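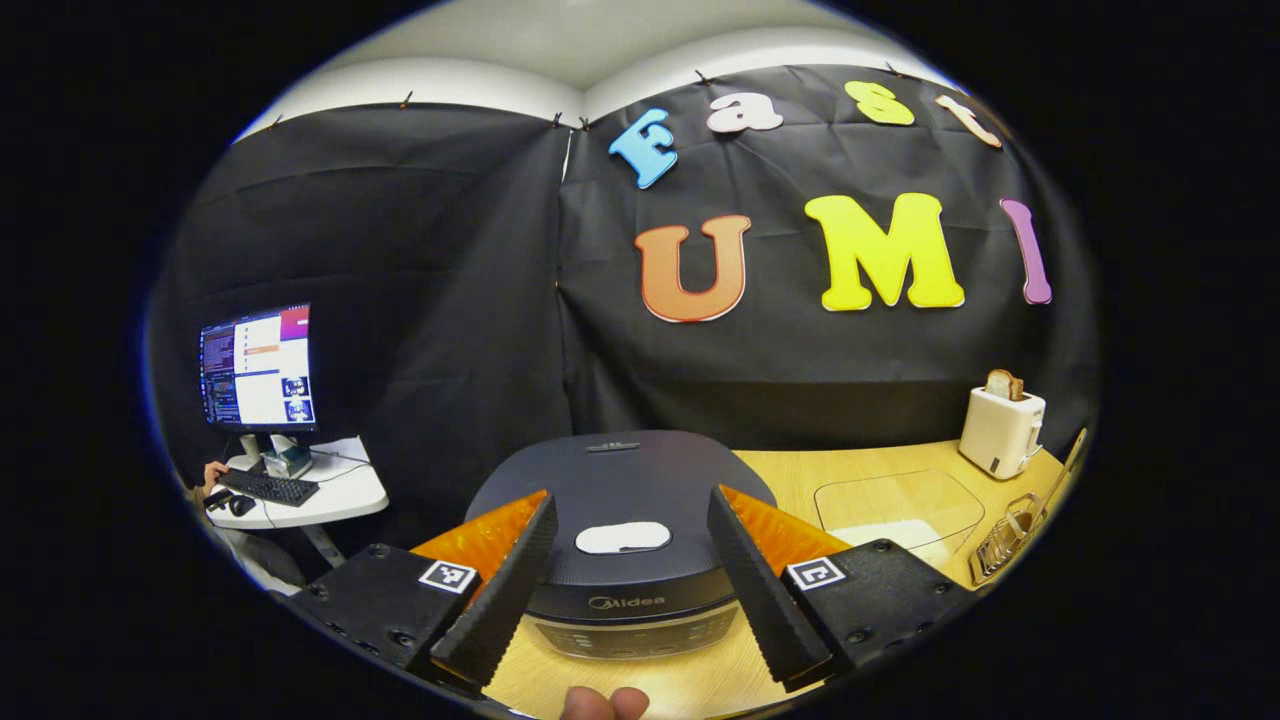
Attachment 1 — rice cooker on the wooden table, toaster to the right

Ticket 816
Location: Rondum guest house, shared kitchen
Opened: 2020-02-08
Category: small appliances
Status: closed

Problem as reported
Midea rice cooker (dark gray) shuts off partway through the cycle. Rice is hard in the middle. Guest says the toaster was running at the same time and went off too.

Log

1. Checked the breaker panel. Kitchen breaker 3 had tripped. Reset it and the kettle came on normally.

2. Plugged in the rice cooker alone, plain rice and water, standard cycle. Finished with no fault. Rice was fine.

3. Ran the cooker again with the toaster and the Skirner space heater on. Breaker tripped after 11 minutes. The same thing is in the January notes, when the heater was first brought in — we put it down to the old extension cord then and replaced the cord.

4. Looked up the load. The table outlets and the heater outlet are on one circuit. With all of it on, the draw is more than 3000 watts.

5. Moved the heater to the hallway outlet, which has its own breaker. Repeated step 3. No trip, full cycle completed.

6. Took the vent cap off the lid and washed it. Starch buildup inside, not related to the shutoff but it was due.

Cause
Overloaded circuit. Cooker and toaster both test OK, no replacement needed.

Follow-up
Heater stays in the hallway. Label added at the kitchen outlet. Asked Boström for a quote on a second kitchen circuit, waiting to hear back. Quote goes under a new ticket.

If the cooker stops again with the heater out of the room, reopen this one and note what else was plugged in.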